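Workshop notebook, Castdale Textile Care Room
10 May 2022
Entry by Parvaneh Ranjbar

Subject: Folding of mixed garments, second trial of the revised procedure

The purpose of this session was to apply the revised folding procedure to garments of differing weight and to record where the written instructions remain unclear. The load came from the Ilville store and was washed with Zetenel detergent at 40 degrees, spin speed 800. All pieces were dried in full before folding began.

Procedure as followed. Each garment is laid out separately on the work surface and opened to its full width. Creases are smoothed from the center outward. The long sides are brought together first, and the piece is then folded in 3 across its length. Garments awaiting their turn remain in the basket and are not stacked on the surface.

Observations. Light cottons held the fold without difficulty. Denim-weight pieces required a second smoothing, as a corner turned under at the start produced a ridge that carried through every later fold. The instruction sheet says only "spread flat" and should state that all corners are to be checked before the first fold. Dark items shed lint onto pale ones when the two were handled in succession – the order of work should be pale garments first.

Two pieces from lot 894 had been tumbled too long and kept hard creases at the seams. These were set aside for steaming and are excluded from the results.

The Farina folding board was tried on shirts only. It gave an even width but left the collar bent to one side. Its use is suspended until a larger board is received, expected in June.

Actions
Amend step 2 of the sheet to include the corner check.
Add the order of work, pale before dark.
Repeat with long-sleeved garments. 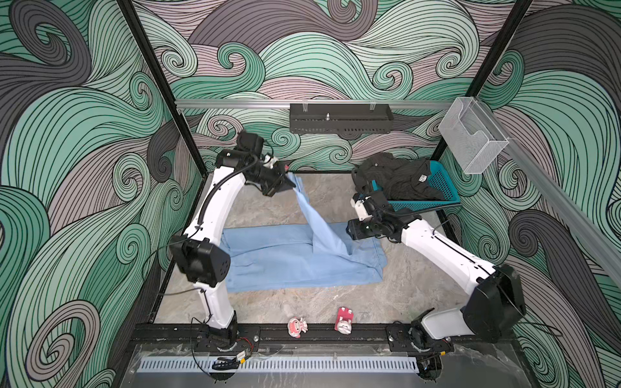
Should creases be smoothed before or after the first fold?
Before the first fold, with the garment fully opened. A crease left in at that stage is pressed into each layer above it and cannot be removed without unfolding the piece.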